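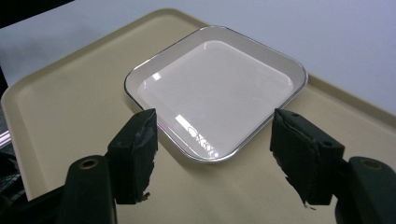 Fergal Buckley wrote that any review of a countertop dishwasher should begin with the drain, and after two months with the Oltero Murkach I agree with him. The machine has no drain valve at sink height. Water leaves through a corrugated hose pushed by a small pump, and the hose end has to sit below the rim of the machine or the last pint stays in the sump. The manual covers this in one line near the back.

Price at purchase was $491, hose and inlet adapter included. The adapter fits a standard aerator thread. Mine needed a second washer before it stopped weeping under pressure.

Cycles

There are five. Normal ran 134 minutes from a cold fill, measured from button press to door release. Quick skips the prewash and the heated dry, and leaves plastic wet. Glass is the gentlest and is the one I would use for anything with a metallic rim, although hand washing is still safer for that kind of trim. Peak final rinse temperature on Normal, taken with a probe in the upper rack, was 129 °F. That is lower than I expected, and starch on forks did not always come off.
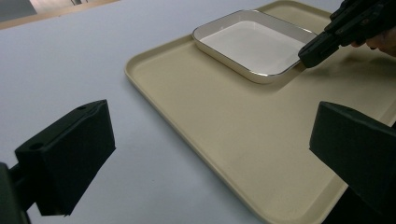

My plates come out with a gray film on Normal and I have tried three detergents, a reader signing as Na commented under the first part of this review. Check the softener setting first. The Murkach ships at level one, meant for soft water, and the display does not show the level unless you hold Start and Dry together at power-up. At level four my film was gone after two loads. Powder dissolved better than tablets, which tend to stick in the dispenser cup when the lid hits a tall plate.

Rack layout

The lower rack has fixed tines. Round plates up to 10 inches stand upright. Square dishes lean, and shallow ones collect water if loaded face up. Serving trays are the weak point: a large one blocks the spray arm, so wash it by hand or run it alone at an angle.

Power

Peak draw on my meter was 1558 watts with the heater on. Don't share the outlet with a kettle.
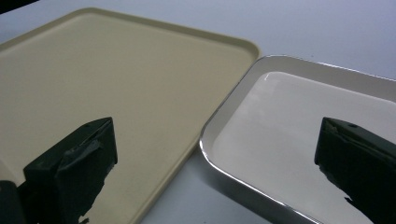
Mimeo asked whether the door seal can be replaced without removing the door. It can. The seal presses into a channel, seam at the bottom, no adhesive. Start at the top center and work down both sides.

Rating: 3.5 out of 5. Half a point off for the manual.

Contact | Copyright, all rights reserved | Back to top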